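Irar open day recordings

Recorded June 16, 2019, at the Irar open day. Maintained by Yareli Orozco. Questions about the files go to Fulgencio Galindo.

Contents

The set holds 129 recordings of small tabletop jobs done with two hand-held grippers, one in each hand. Visitors took turns at the table after a short talk by Marjorie Lambert. Each turn is one folder, with video, gripper readings and a notes file. 22 of the recordings are sock sorting; the rest are cup stacking and towel folding.
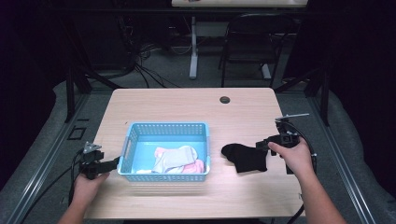

Sock sorting station, both grippers in hand, black sock to the right of the blue basket.

Task notes

For sock sorting, the visitor picks up socks from the table and puts them in the basket. We did not fix the order or say which hand to use. A turn ends when the visitor says so or at 40 seconds. Dropped socks were left where they fell, and the drop is written in the notes file.

Known problems

The left gripper readings are missing from folders 30 to 33. The clock in the notes files runs one hour behind the video. Citlali Arriaga has a script that fixes this, in tools/shift_clock.

Use

Free for teaching and research. Please name the Irar open day if you publish anything from it. The trial recordings from April are in a separate set and use an older folder layout.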